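Vodadstead linen service sets aside money for second folding station

24 Jul 2025 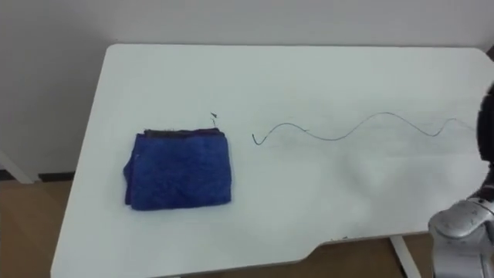 A folded blue towel on the work table, with part of the robot arm at right.

Edex, the linen service in Vodadstead, will buy a second robot arm for its towel room next year and has started collecting quotes for the table, mounts and cabling that go with it.

The company leased its first arm from Ditance in February. That lease covers the arm and the control software but leaves out furniture, spare cables and floor work, and Edex said those items took up more of the budget than it had planned. Cabling alone was reordered twice.

For the second station, the company has put $3,000 into a separate line for small parts and fittings. The arm will be paid for from the general equipment fund. Obradović, a local installer, has quoted 90 days from signed order to handover. A competing bid is expected before the end of the summer.

Edex handles towels for hotels, two gyms and the municipal pool. The towel room at its Mill Road building measures 502 square feet, and the floor plan shows space for two tables along the back wall if the shelving is moved. A third would need a different room.

Staff will keep loading and checking by hand under the current plan. The company said it has no figure yet for yearly maintenance on two arms, and that it has asked Ditance for a combined service contract.

A decision on whether to lease or buy outright is due once both bids are in. Edex said it prefers to buy, provided the warranty covers the gripper as well as the arm.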